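Moosgummi

Moosgummi ist ein weicher, elastischer Schaumstoff mit meist geschlossener Zellstruktur. Im Bastel- und Schulbedarf bezeichnet das Wort heute überwiegend dünne Platten aus Ethylen-Vinylacetat (EVA), technisch dagegen auch Profile und Dichtungen aus geschäumtem Kautschuk.

Eigenschaften

Das Material ist leicht, biegsam und nimmt kaum Wasser auf. Es lässt sich mit Schere, Messer oder Stanzform schneiden. Gegen dauerhafte Sonneneinstrahlung ist es nur begrenzt beständig - helle Farbtöne vergilben, kräftige bleichen aus. Bei Hitze verformt es sich, was beim Modellbau gezielt genutzt wird.

Verwendung

Verbreitet sind Stempel, Puzzlematten, Masken und ausgestanzte Formen. Buchstaben und Ziffern werden im Anfangsunterricht und zur Dekoration eingesetzt. 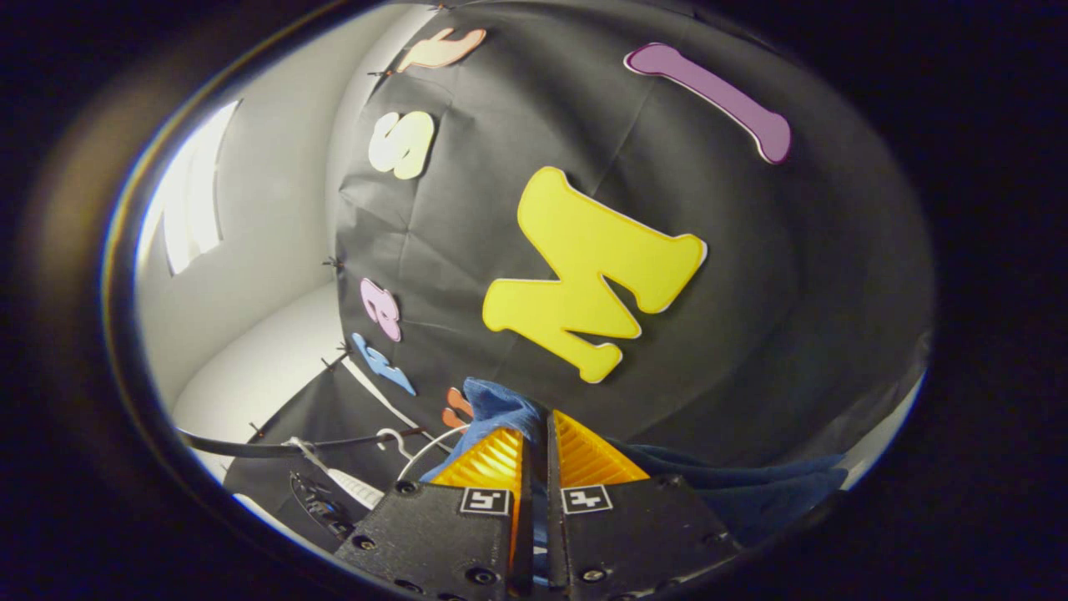
Bunte Schaumstoffbuchstaben auf schwarzem Stoff

Die Pädagogin Mirta Gallardo beschrieb den Einsatz tastbarer Buchstaben in ihrem Heft »Lellimel«, das 40 Übungen für Vorschulkinder enthält. Die Kinder fahren darin zunächst die Umrisse mit dem Finger nach und legen erst später kurze Wörter. Eine erweiterte Fassung von Keith Faulkner umfasst sechs Kapitel und behandelt auch Ziffern.

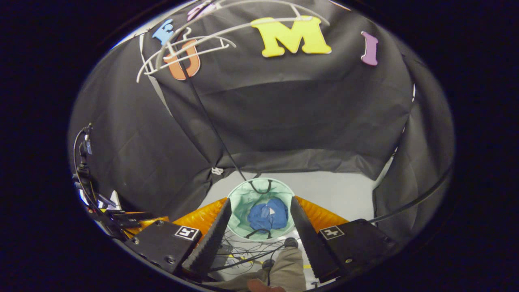
Für das Kleben eignen sich Kontaktkleber und lösungsmittelfreie Bastelkleber, während Heißkleber dünne Platten beschädigen kann. Viele Stanzteile werden selbstklebend angeboten. Auf Textilien hält die Klebeschicht je nach Gewebe unterschiedlich gut, weshalb dort häufig genäht wird.

Siehe auch: Schaumstoff, Zellkautschuk, Stempel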